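Monday, 4 pm, card bench

Picked up the greeting messages job again after leaving it alone too long. For anyone joining in: Surnari wants verses and short wishes for their spring box of anniversary and retirement cards, and we're sorting out which lines can go inside and which ones go back in the drawer. Lanying has the retirement half, I've got the anniversaries (lucky me, I love a soppy anniversary).

First thing I tried was reading every line out loud. I felt silly for a minute and then it got really useful! Anything I couldn't say to a real person with a straight face got a pencil cross. "May the river of your love flow ever onward" is out. "Still my favorite person to eat breakfast with" is in, and Xuelian laughed from the other side of the room, so it gets a star too.
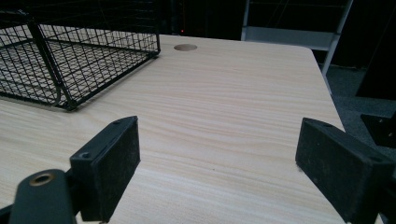 *Gripper fingers over the tabletop.*

Length is a bigger headache than I expected. The Limside folding card has a narrow inside panel, and once the line goes past 4 rows in the handwriting font it starts creeping down into the space where people sign. I mocked up the same wish in 2 sizes and the smaller one looks like the back of a medicine box. So the wording has to shrink, the type stays as it is. I cut "Wishing you both all the happiness in the world on your very special day and for many more years to come" down to "Happy anniversary, you two. Here's to plenty more." Reads better anyway, and there's room for a kiss and a name.

Polyxeni came by with the notes from the Drorkunthorpe gift shop. Their customers keep asking for cards to give *to* a couple, where most of ours are from one half of the couple to the other. Good catch, and a bit embarrassing that I'd written nearly the whole pile as husband-to-wife or wife-to-husband. I've started a separate sheet for kids writing to parents, friends, and neighbors. Kids to parents is the hard one. Everything comes out either like a school report or like a speech at a funeral. Best so far:

> Thanks for showing us how it's done. Now go out to dinner and don't call to check on us.

Lihua thinks the second half is bossy. I think bossy is right for a grown-up daughter! Leaving it in with a question mark.

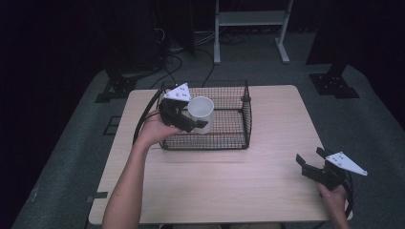
*White cup held above the black mesh basket.*

Retirement pile, from Lanying's sheet (copying it here so it doesn't get lost again):

- no more fishing jokes, we have plenty
- nothing that says or hints "old"
- try some for people who didn't like the job much
- a plain one for a boss you barely know

That last one is surprisingly tricky. "Enjoy every minute" is fine and a bit flat, but I'd guess it's the one people will really reach for when the card is going around the office and there's a line behind them.

Talked paper with Liesl after the coffee break. She'd like the cream stock from Woldegiorgis for the first run of 1,000, and I'm all for it, though the dark red ink went brownish on the cream sample she showed me. It was lovely on the white. She's going to ask them for a brighter red, and I'm holding off on the rose border until I see it (the border is pretty much all red, so a brown one would look like a wreath of teabags).

Still to do:

- retype the anniversary sheet, without the crossed-out ones
- four more for kids to parents, less bossy
- ask Xuelian if she can letter the breakfast one by hand
- check with Surnari about "you two", somebody over there may find it too casual
- find my good pencil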